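Clothing swap returns to Moynihan hall in April

The Clindness clothing swap is coming back to the Moynihan hall this April, and if you've been meaning to get to the bottom of that wardrobe, now is a lovely time to start. Last year 213 pieces found new homes over the one morning, and the organisers at Rikine would dearly love to top that (with a few more kids' jumpers this time, please, as they were gone before the kettle had boiled!).

Doors open at 10 am, and drop-offs can be made at the Erkitz shop on any afternoon in the fortnight before. Everyone is welcome to bring up to 17 items, washed and folded, and winter things are especially wanted: trackie pants, flannelette pyjamas, windcheaters and all those soft grey sweatshirts we seem to collect without ever meaning to.

If you're not sure where to begin, the Rikine crew suggest tipping the lot out on the bed and working through it one piece at a time, with a cuppa close by.

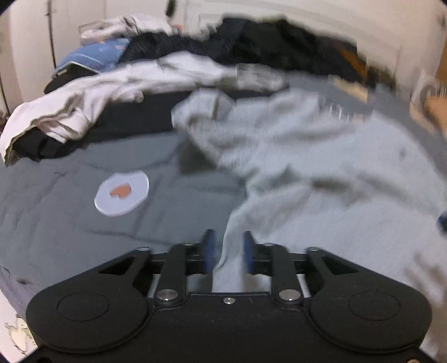 Anything with a stubborn stain or a tired neckline can go in the rag bag, which will be kept beside the door on the day. Entry is $5, or free if you can stay on and help fold, and there'll be scones again, with jam in two flavours.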